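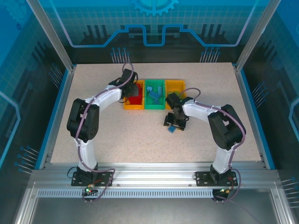 Shona Skinner

Gultau Sorting Bins, set of three
Item no. 1211
Page updated 2024-08-17

The Gultau set is three small open bins, two yellow and one green, meant to stand next to each other at the back of a table and take small parts. We carry it in the shop. I was against carrying it for a while, and I still think the leaflet promises too much. It talks about "color-guided order." They're bins. They have raised rims and no lids, and the color guidance comes down to the middle one being a different color from the other two.

What they do well is stay out of the way. On a light speckled tabletop the yellow and green show up clearly from the front edge, and there is plenty of open surface left over for whatever you haven't sorted yet. That mattered more to me than I thought it would. The old Stelisport trays we used to stock took up half a table and you ended up sorting on your lap.

The claim I don't buy is the one about capacity. The sleeve says the set is suitable for collections of up to 1000 bricks. Maybe it is if you empty it constantly. With toy building bricks, some of them land standing on end and some lie flat, and a bin fills up with air long before it fills up with bricks. If you have a big tub to get through, treat these as a working set and keep your real storage somewhere else.

I'd also ignore the suggestion to match brick color to bin color. Two of the bins are the same color, so it falls apart right away. Blue bricks in the green bin work fine as long as everyone at the table agrees on it. Iona Pollock, who tests most of our table gear, puts a sample brick in each bin before starting and leaves it there.
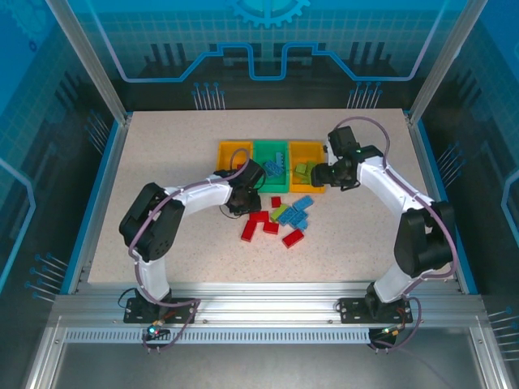 Yellow, green, yellow: the bins lined up at the rear of the table.

Sizes and fit: the bins are roughly rectangular. Push them together and they make a tidy row. They aren't heavy, and on a slick top an empty one may slide if you bump it. A strip of shelf liner fixes that. Farquharson makes a gripping mat for the purpose and we sell it, but I can't say it beats the liner.

Cleaning: lukewarm water and dish soap. The leaflet says dishwasher safe, top rack. I have no reason to trust that and we don't cover warped bins under returns.

Not included: bricks, labels, dividers. The Prorkis label sheets we had in June peeled at the corners and we've dropped them. Masking tape and a marker will do.

Who should skip it: anyone sorting by shape as well as color. Three bins is too few, and buying a second set only gets you more of the same two colors.

Orders leave us within 5 working days. Returns are fine if the bins are unmarked.
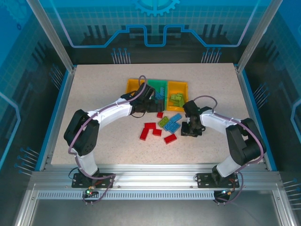 Can I buy a single bin if one cracks?

Single replacement bins aren't available at the moment. Gultau only supplies the full set of three.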